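Llevo tres temporadas haciendo la misma tontería cada agosto: me siento con un café, abro la hoja de cálculo y me prometo que este año no voy a mirar las cuotas antes de decidir qué equipo creo que va a ganar. Aguanto hasta la segunda jornada, con suerte. Luego veo que el Brelard sale favorito por seis puntos y medio en la pista del Nogueira, donde no gana casi nunca, y ya no sé si lo que pienso es mío o me lo ha soplado una casa de apuestas.

De eso quería hablar hoy, del hándicap, de la línea, del numerito con un menos delante que aparece ahora en todas las previas de baloncesto. Antes una previa te contaba que el base venía tocado del tobillo y que el pabellón iba a estar lleno. Ahora empieza con la línea, sigue con el balance contra la línea y termina con el total de puntos, y entre medias, si queda sitio, te dicen quién juega. A mí me gustan los números, que conste. Pero una previa que solo tiene números me deja igual que antes de leerla, y encima con la sensación de que alguien quiere que saque la cartera.

Voy con el ejemplo que me tiene de mal humor desde la primavera. Grivar contra Ellcombe, última jornada de la fase regular, el Grivar con la segunda plaza amarrada y el Ellcombe jugándose entrar o no entrar en las eliminatorias. La línea abrió con el Grivar favorito por tres. Todas las previas que leí (y leí muchas, demasiadas, tenía gripe) repetían lo mismo: mejor diferencial de puntos, mejor defensa, mejor racha fuera de casa. Todo cierto. Y ninguna decía lo que sabía cualquiera que hubiera visto un entrenamiento o simplemente tuviera un calendario a mano, y es que el Grivar no se jugaba nada y tenía eliminatoria cinco días después. Los titulares se sentaron a mitad del tercer cuarto. Perdieron de 14.

¿Estaba mal la línea? Pues no lo sé, la verdad. Se movió bastante durante la tarde y al salto inicial el favorito ya era el Ellcombe. O sea, que los que ponían dinero sí lo habían pensado. Los que no lo habían pensado eran los que escribían, que se quedaron con el número de apertura y lo copiaron como quien copia la temperatura. Y eso es lo que me fastidia, porque el lector que llega a las siete de la tarde se encuentra un texto de las nueve de la mañana que le habla de un partido que ya no existe.

Luego está lo del diferencial medio. Me encanta el diferencial, es el primer dato que miro, pero hay que saber de dónde sale. El Brelard acabó la temporada pasada con un diferencial estupendo y buena parte venía de unas cuantas palizas de enero contra equipos con media plantilla en la enfermería. Si quitas esas palizas te queda un equipo normalito que gana los partidos apretados en casa y los pierde fuera — y justo eso fue lo que hizo en las eliminatorias, para sorpresa de todos los que habían mirado la media y nada más. Yo incluido, ojo. Tengo guardado un mensaje mío en el grupo de amigos donde aseguro que llegan a la final «caminando». Me lo recuerdan cada semana.

También me cansa la manía de presentar las tendencias como si fueran leyes. «El Nogueira ha cubierto en sus últimas cuatro visitas a este pabellón.» Muy bien, ¿y quién jugaba en el Nogueira hace cuatro visitas? ¡Si de aquella plantilla quedan dos y uno casi no sale del banquillo! Cuatro partidos repartidos en dos temporadas y pico, con dos entrenadores distintos, no son una tendencia, son cuatro partidos. Lo mismo con los balances de los martes, o con los de después de jugar fuera. Si rebuscas lo suficiente siempre sale algo, y lo que sale siempre parece importantísimo.

Y ya que me pongo, el público. El domingo del partido grande del año pasado entraron 2.280 personas en la pista del Nogueira, que es un pabellón pensado para 2.000 y una grada supletoria que tiembla cuando saltas. Yo estuve allí, de pie, con el abrigo puesto y una bolsa de pipas, y os aseguro que los visitantes fallaron tiros libres que en su casa meten con los ojos cerrados. ¿Cuántos puntos vale eso? Hay quien dice que tres, siempre tres, en todas las pistas y en todas las jornadas. A mí me parece una pereza enorme. Una pista llena y pegada al parqué no es lo mismo que un pabellón municipal a un tercio con eco, y sin embargo en casi todos los modelos caseros que circulan por los foros pesan igual. El mío también lo hacía hasta este verano, así que tampoco puedo presumir.

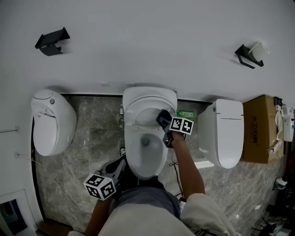
¿Sirve de algo mirar la línea si uno no apuesta?

Sirve como punto de partida. Te da una idea rápida de lo que espera la gente que ha puesto dinero, y si tu opinión se aleja mucho de ese número conviene preguntarse por qué: a lo mejor has visto algo, o a lo mejor te has perdido una lesión. Yo la miro después de escribir mi pronóstico, nunca antes, y apunto las dos cosas en columnas separadas. La temporada pasada hice esto con 46 partidos y aprendí más de los que fallé por mucho que de los que clavé, sobre todo porque en los fallos gordos casi siempre había una rotación rara que yo no había seguido.

Lo que no hago es apostar. Probé hace años, cantidades ridículas, y descubrí que dejaba de ver el baloncesto. Celebraba que mi equipo fallara un triple en el último segundo porque así no se cubría el total. Una cosa feísima. Desde entonces, la hoja de cálculo y el café, y que gane quien quiera (mentira, que gane el Nogueira).

Así que mi petición para la temporada que empieza es modesta. A los que escribís previas: poned la línea si queréis, pero decid a qué hora la mirasteis. Contad quién está lesionado y quién vuelve, quién necesita ganar y quién está pensando en otra cosa. Si dais una media, decid qué partidos la inflan. Y si el visitante lleva tres partidos en cinco días con un viaje largo en autobús, por favor, eso va en el primer párrafo.

Yo, por mi parte, seguiré subiendo aquí mis pronósticos los viernes por la noche, con los fallos de la semana anterior debajo. El primero será el Ellcombe en la pista del Brelard. Sin haber mirado nada todavía: Brelard por cuatro, partido feo, pocos puntos.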